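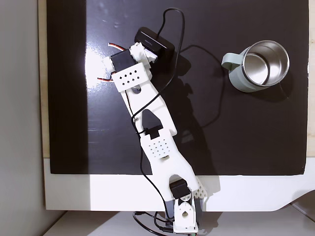 Dradden, July

RNA Methods Forum: Loss of signal for the unspliced transcript

M. Slaoui
Our group is measuring the ratio of unspliced to spliced RNA for one gene in cultured liver cells. The spliced form is detected without difficulty. The unspliced form was present in the first 2 samples and absent from the remaining 16. Comments on the protocol are welcome.

fbelkadi
Please confirm whether the RNA was extracted from whole cells or from nuclei. Introns are removed quickly, and a whole-cell extract will contain very little of the unspliced form.

M. Slaoui
Whole cells. The intron in question is 3000 bases long, and the primers span its junction with the second exon.

m.shehata
I do not share the view that the extract is at fault. Two samples gave a signal. I would first examine storage and the number of times each tube was thawed.

fbelkadi
Thawing would be expected to affect the spliced form as well. The original post states that it did not.

m.shehata
It states that the spliced form was detected. No amounts were given.

W. Abou Jaoude
Both points can be tested. Prepare nuclei from 10 fresh cultures, and include a control without reverse transcriptase. Carried-over DNA contains the intron and could account for the two positive samples.

M. Slaoui
That control was omitted. It will be included in the next run.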